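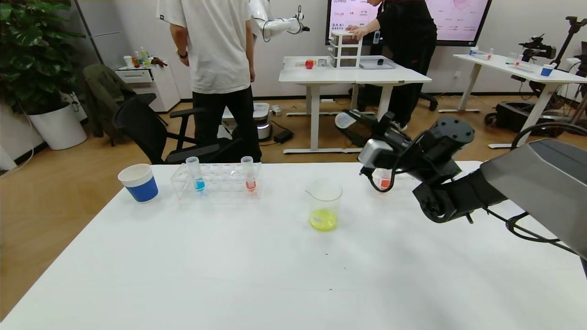
People keep asking me when a machine is going to do their dishes, and I've been putting off a proper reply for months. So I'm using this announcement to give one. My name is Dorothy Lockwood, I run chore testing at Evby, and this September we're publishing the first Fodum Chore Report, a plain-English look at which everyday jobs a robot can be trusted with in a home or a small shop. The short version is "a few, and slowly." The longer version has a lot to do with grip. Take a test tube with orange liquid in it, held upright by a black gripper just over a white table, with a glass beaker close by and a rack with open holes a little farther along. You and I would pop that tube in the rack while talking about lunch! A machine has to settle how hard to squeeze, how straight to hold, and how to get past the beaker, and every one of those can go wrong by itself.

Swap the tube for a juice glass and the rack for the top shelf of your dishwasher, and you have my whole job.

**What we looked at**

The report covers 64 chores, from wiping a counter to restocking a spice shelf, and each one got 80 tries. We scored them the way a fussy houseguest would. Did it get done, did anything spill, and did a person have to step in? I pushed hard for that last one — a chore that needs me standing next to it is still my chore.

**What's going well**

Sorting is the bright spot. Give a machine cups, bottles and cans on a clear table and it'll put them where they belong all afternoon, and I've stopped watching when it does. Moving upright containers from one spot to another is good too, as long as they're all the same kind. Shop owners should perk up here, because an awful lot of opening and closing work is exactly that (lids on, jars back, cups in a row).

**What isn't**

Laundry, I'm sorry to say. Fitted sheets beat everything we tried, and they beat me too, so I'm not holding a grudge. Anything wet and slippery is hard. So is anything at the back of a crowded fridge. Pouring sits somewhere in the middle: fine into a wide bowl, nerve-racking into a narrow glass. And speed is a real problem across the board. Our slowest finished chore was unloading a silverware basket, at 169 minutes. It was beautifully done. I'd eaten dinner by then.

**So should you buy one?**

For your kitchen, I'd wait. For a shop with one dull, repeated job on a flat surface, I'd at least take a look — and I'd bring my own cups and jars to the demo. Ask to see the job done start to finish with your stuff, and ask who picks up what gets dropped.

**Getting the report**

The Fodum Chore Report is free to read, and there's a printed run of 600 copies for libraries, repair shops and anyone who likes paper. We're holding open afternoons in Nakpan and Prolden later in the month, starting at 2 p.m., where you can bring in a chore and we'll try it in front of you. Small items only, please, and nothing you'd cry over.

**About Evby**

Evby tests household and small-shop automation and writes up the results for regular people. Press questions and chore suggestions go to Dorothy Lockwood at the Evby press desk.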